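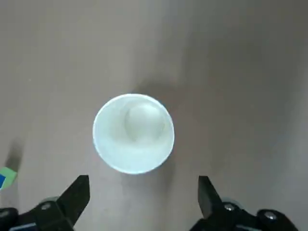
A cup with a ball in it.

Home Blog Style Archive About Contact

Sunday, April 3, 2022
Posted by the author

I went to the Friesen runway show in February and I have been slow to write it up. Most of the coverage was out the same night, and most of it was about who sat in the front row. I was in the fifth row on the left side, behind a pillar for part of it, so I can't add much about the front row. I can tell you about the clothes.

Friesen has been showing for a while now but this was the first time they did it in Listholm. They used the old customs hall by the water, and I read that it holds 1,000 people when the benches are in. It was full. The invitation said seven o'clock and the lights went down at 40 minutes past, which is not bad. I have waited longer for smaller labels. There was a line for the coat check and a longer one for the restroom, and I kept my coat with me and was glad, because the heating in the hall was not on.

The first group was all coats. Long ones, past the knee, in gray and a brown that was close to rust. The shoulders were soft this year. Last year they had that hard, square shoulder that everyone copied, and I never thought it suited many people. These hung from the collar and moved well when the models turned. The one I wrote down in my notebook had no buttons at all, only a wide belt in the same wool. I would wear that coat. I would have to move the belt loops up, as I have a short waist, but I would wear it.

After the coats came knitwear, and then it got a bit strange. There was a sweater with sleeves that reached the knee. There was a knit dress with a second knit dress attached at the back, so that it looked as if somebody was following her. People around me took pictures of that one. I don't think it will be in the stores, or if it is, it will be one piece in the main store for the window.

The evening part was what most people had come for. Friesen made its name on the short beaded dress, and there were several, in silver, black and a dark green. The green was the best thing in the show. It had a low square neck and thin straps and the beads were sewn in lines that bent around the hip. From the fifth row it looked like one piece of cloth. I went to the showroom the next morning and saw it up close on a hanger, and the lines are made from very small tube beads with plain fabric left between them. It is heavy. The woman at the showroom let me lift it. She said the price would be 2,000 and I put it back on the rail.

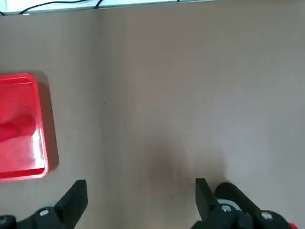 I should say something about the shoes, because they were a problem. They were a flat sandal with a long ribbon that wrapped up the leg, and on at least one model the ribbon came undone before she got to the turn. She kept walking and it trailed along behind her. She did well. But I have had a pair of sandals that tie like that, from Bulness, and they do the same thing on an ordinary sidewalk. Ribbon slides. If you want it to stay up you need a bit of elastic sewn in at the back of the calf, and then it looks fine and you can walk to the bus.

The bags were small again. I had hoped we were done with that. One was the size of a bar of soap and had a handle as long as my arm. I carry a phone, keys, a wallet, a book and usually an umbrella, so I am not the customer.

Makeup was very plain, with a little shine on the eyelid and nothing on the mouth. Hair was pulled back and wet looking. I like it when they do that, as you can see the necklines. There was only one necklace in the whole show, a flat silver collar, and it went with a black dress that would have been dull without it.

The music was too loud for the room. The hall has a stone floor and a high ceiling and everything bounced. My ears were ringing on the train.

A few people have asked me how it compared with the Zuncombe show, which was two days earlier. I only saw Zuncombe on the live feed, so it isn't a fair comparison. It looked more expensive. They had a mirrored runway and a singer. The clothes were mostly last year's clothes in new colors, with a pink I didn't care for. The famous guests wore Zuncombe to the Zuncombe show and then changed and wore Friesen to the Friesen show, as you would expect, and the photos of the guests got more attention than either collection. One actress had a silver minidress on that was meant to be a secret until the end of the show, and she was photographed in it outside the door, so by the time it came down the runway we had all seen it on our phones.
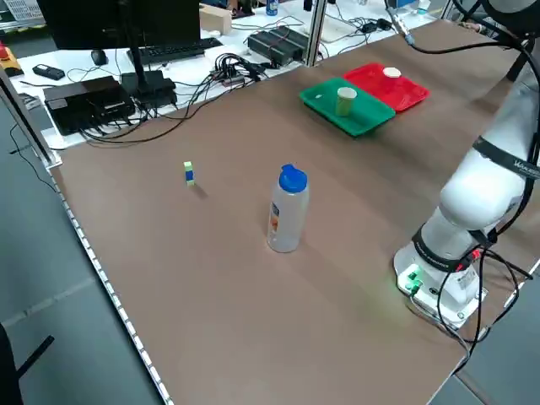 Zuncombe had the better tailoring, according to a reader who wrote to me after my short note about the live feed, and she thought I had been unfair about the pink. She has handled the jackets and says the lining is finished by hand and that the pink is much quieter in daylight than it was on the screen. She also said the Friesen coats will pill at the pocket, as last year's did. She may be right. I haven't owned one. I'll go and look at the pink when it gets to the store and I will say so here if I change my mind.

For anyone who wants the look and has a normal amount of money, I would start with the coat. Soft shoulder, long, no buttons, wide belt. You can find an old wool coat secondhand, take the buttons off and have a belt made. The tailor I use charges by the hour and told me it would take her 2, provided I bring the wool for the belt myself. The beaded dress is harder. The cheap copies use sequins glued on a net and they come off in the chair. I'd wait for the sales, or go for plain dark green satin with the same square neck.

The showroom in Listholm is open by appointment until the end of the month. Ring the lower bell. The upper one is for the dentist.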